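October, evening

Up at six. Dark still, and the radiator in the hall had not come on. I bled it with the little key and it came on after breakfast. Oatmeal again. I have been having oatmeal for most of this month and I don't mind it.

Walked to the Stillach side of the hill before work. The path past the old reservoir is soft and I went over the top of one boot, so I had a damp sock until lunch. They have cut back the brambles by the gate. Last month I picked there and got enough for two jars, and one jar is left. I am keeping it for when my sister comes.

Kamala Lobo called at ten about the choir. We are doing the Marar piece after all, the long one, and she wants the altos in an extra half hour early. I said yes. My low notes are better in the evening anyway. She also said the hall rent has gone up to 70 a night and we may have to move to the school, where the piano is worse. I told her I would rather pay a bit more each and stay put. She is going to ask the others.

Spent the afternoon on the sourdough. I used 700 grams of flour this time, with 100 of it rye, and the dough was stiffer than I like. I gave it an extra splash of water and folded it every half hour until four. It went into the oven at six and came out with a good dark crust, a little flat on one side where it had leaned against the pot. I cut it too soon, as always. The crumb is close but the taste is right. Next time less rye, and I will leave the starter out overnight first.

The Prelleo bill came. It is higher than the last one. I went through the meter readings in the drawer and they match, so there is nothing to argue about. I wrote the new figure on the inside of the cupboard door with the rest.

Read 2 chapters of the Plundosmont book. The uncle has finally left for the coast and it is moving along better. I still can't keep the cousins apart. I went back to the family tree in the front so many times that I put a paper clip on the page.

Phoned my sister after supper. Her knee is improving and she can do the stairs without the stick. She will come down on the early train and stay until the concert, and she asked if there was any jam.
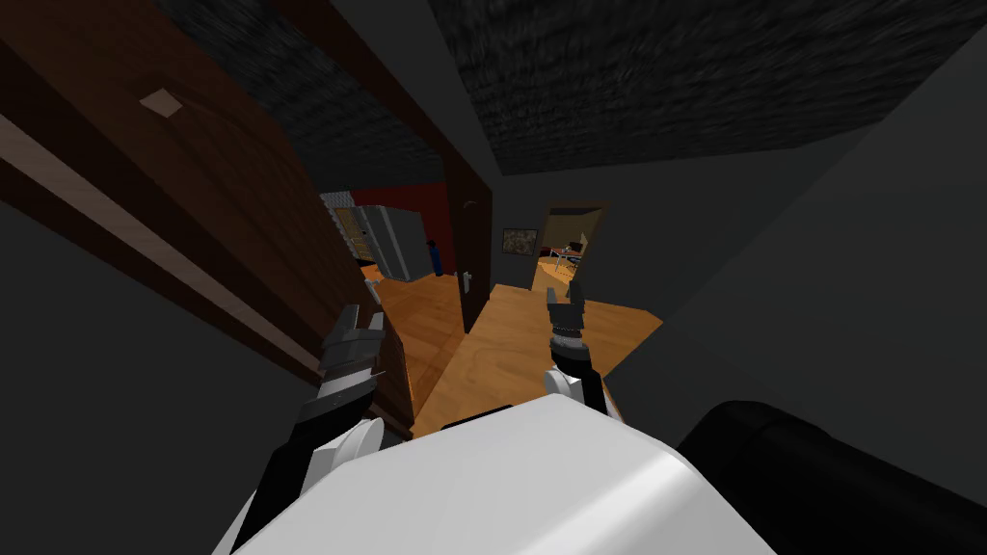
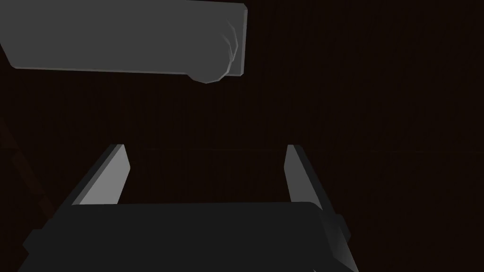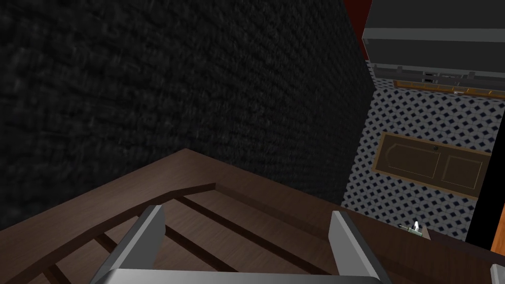
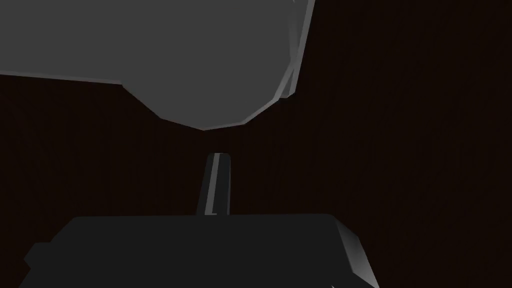 For tomorrow

Return the library books, both of them.
Buy yeast, lamp oil and stamps.
Dry the boots properly and put the wax on.
Mark up the alto part from the second page on.
Call the dentist before nine, when the line is free.
Air the back bedroom and find the thick blanket.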